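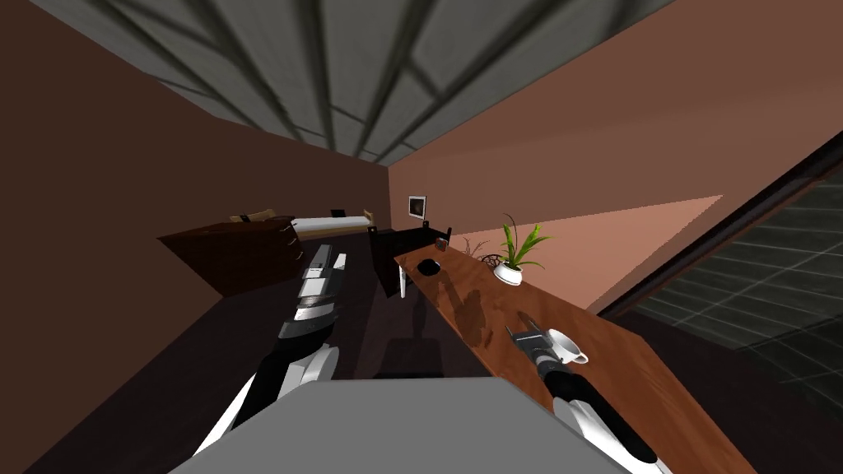
First time importing — ISF and bond questions

tamsin_ships
Hi all! I've got my first ocean shipment coming in October and I'm so excited. It's 300 ceramic planters, 20 cartons, from a supplier called Berisha. My forwarder, Lomorus, wants me to buy a continuous bond for $275, but this is my only order so far. Should I go with a single entry bond?

dockside_dan
Congrats! If you only have one shipment planned, single entry is fine. Just ask what they charge to cover the ISF too, because that's often billed as its own line.

Colm Corrigan
I'd go the other way. I did single entry on my first 3 shipments and paid more than a continuous bond would have cost me for the whole year. If the planters sell you'll reorder, and then you'll be kicking yourself!

dockside_dan
That's a big if, Colm. She hasn't sold one planter yet.

Colm Corrigan
Fair, but run the numbers both ways before you pick. And get the ISF info from Berisha now — it has to be filed 24 hours before the cartons are loaded on the ship, and suppliers can be slow with the stuffing location.

tamsin_ships
Oh wow, I thought that was 24 hours before arrival! Emailing them tonight. Does the bond stay with me if I switch forwarders later?

pallet_jo
Yes, a continuous bond is in your name as importer, so a new broker can normally file against it. I moved from Skinach to Lomorus mid-year and kept mine. Love the planter idea btw, what sizes??

tamsin_ships
Small and medium, all glazed! OK, Lomorus just quoted the single entry with ISF included and it's close enough that I'm going continuous. Sorry Dan!

dockside_dan
Ha, no hard feelings. Check the importer name on the bond form matches your IRS paperwork exactly, mine came back over a missing comma.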